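Two Arms, One Carton: The Gakska Bench Kit on Small-Parts Packing

Gakska sells its two-arm bench kit to companies that pack accessories in low volumes: cabled peripherals, spare parts, returns that need to be checked and boxed again. The kit ships as a pair of arms with parallel grippers, a wrist camera, a controller and a license for Latetti, the task software written by Owino. We ran it for 9 working days in November at Ekar, a contract packer that was deciding between the kit and a second manual station.

Setup took most of the first morning. The arms were bolted down and leveled before noon, and the calibration routine in Latetti ran without errors on the second attempt. The first attempt stopped when the controller lost the right arm, a fault we traced to a connector that had not been pushed home. The manual covers this on page 40, well after the point where it would help.

The trial task was cabled goods in a tuck-flap carton. Cables are the usual weak spot for parallel grippers. They shift when a neighboring item is moved, and they seldom lie the same way twice.
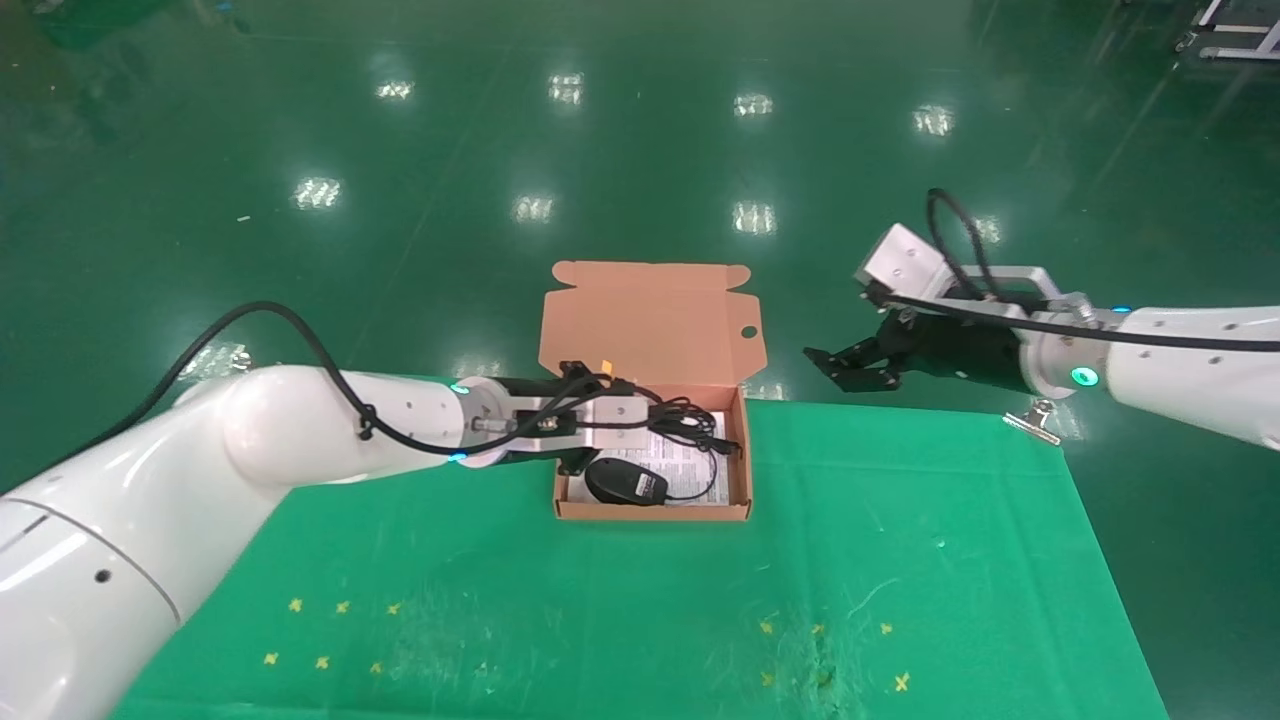

The left arm's gripper inside the carton, with a mouse and its cable on the instruction sheet.

Latetti treats a cabled item as one object with a rigid part and a loose part. The operator marks a preferred grasp zone on the rigid part, and the software plans the approach from there. Teaching a new item took us 20 minutes at the start of the trial and noticeably less by the end. Items taught on one arm can be mirrored to the other, although we had to correct the approach height by hand each time.

Reach is adequate for a single carton between the arms. The status rings at the wrist are bright enough to read from the far side of the cell, which was more useful than the on-screen status bar. External cable routing is the less tidy part of the design. It makes replacement simple, but the slack has to be checked after any change to the arm's path, and the software gives no warning about it.

The gripper fingers are linked, with pads at the tips. The pads held smooth plastic housings well at the default force setting. Thin cable was another matter. At default force the fingers tended to push a single strand aside, and we got better results by gripping a whole bundle at its thickest point.

The wrist camera does much of the work once the gripper is close. Its view takes in both fingertips along with the target, so alignment can be checked directly on the monitor. Glare is the main limit. Polished surfaces under ceiling lights produce bright patches, and Latetti needed a manual exposure setting before its edge detection settled. 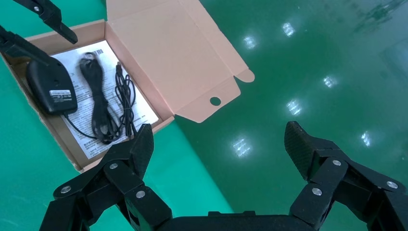 Support and pricing

Gakska offers the kit for purchase or on a lease with a minimum term of 4 months. The Latetti license is included for the first year and billed per arm after that. Spare finger pads are sold in pairs. Support is by phone and remote session, and our two calls were both returned the same afternoon.

Ekar took the lease.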